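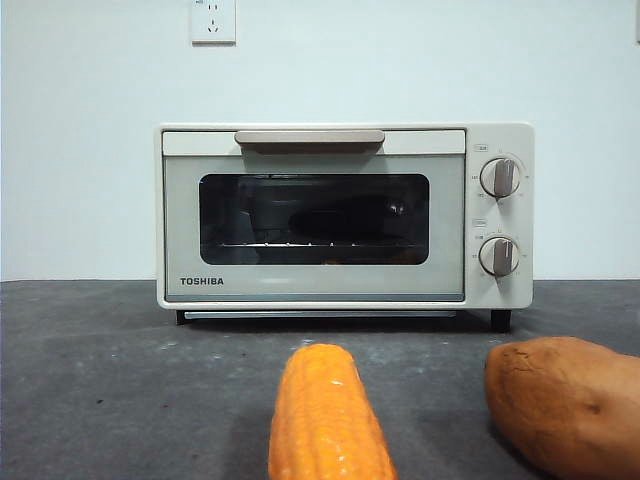 The toaster oven on the counter in the staff kitchen.

About Bedis

Bedis is an evening and weekend school for adults who want to learn book repair and hand binding. We teach beginners, people who work in libraries and schools, and anyone with a shelf of family books that are starting to come apart.

How we started

Mitsuko Ichikawa opened the school after many years of repairing books for private customers. People kept asking her to show them how the work was done, so she put two benches in her front room and held a class one April. That first group had four students. The next one had nine, and the front room was no longer big enough.

We now rent the upper floor of the old Kuroda print shop. The main workroom has 14 benches, and that is the limit for any class. A smaller room holds the presses, the board cutter and the paper store. The stairs are steep and there is no elevator, so please call before you sign up if that is a problem. We teach a ground-floor class at the Clolorska library branch once a term.

What we teach

The beginner course covers folding, sewing, gluing up a spine and making a plain case in cloth. Students finish two blank books and take them home. The repair course starts with torn pages and loose hinges and moves on to replacing a spine while keeping the original boards. We ask that you take the beginner course first or bring in something you have made.

We also run single-day classes in box making, paste paper and simple leather work. Leather classes cost more because of the price of the skins. All other materials are included in the fee.

We do not teach the treatment of mold, and moldy books can't be brought into the building. If you aren't sure about a book, seal it in a plastic bag and ask us at the door.

Who we are

Mitsuko Ichikawa still teaches the repair course. Chun-yin Fung teaches beginners on weeknights and looks after the presses. Ynyr Bevan runs the box making and leather days. Shota Shimada orders the paper, cloth and board and can sell you small amounts to use at home. Lesego Mahlangu answers the phone and handles enrollment, refunds and the waiting list.

Last year 147 students took a class with us, and 63 of them came back for a second one.

Repairs for customers

We take in a limited number of repairs. Bring the book in person, as we can't give a price from a photo. Estimates are free. Most jobs are worked on between terms, so expect a wait of several weeks. Family Bibles, cookbooks and school yearbooks make up most of what we see.

Enrollment for the next term opens 12/8/25. Returning students can sign up by phone. New students should fill out the form at the front desk or ask Lesego to mail one.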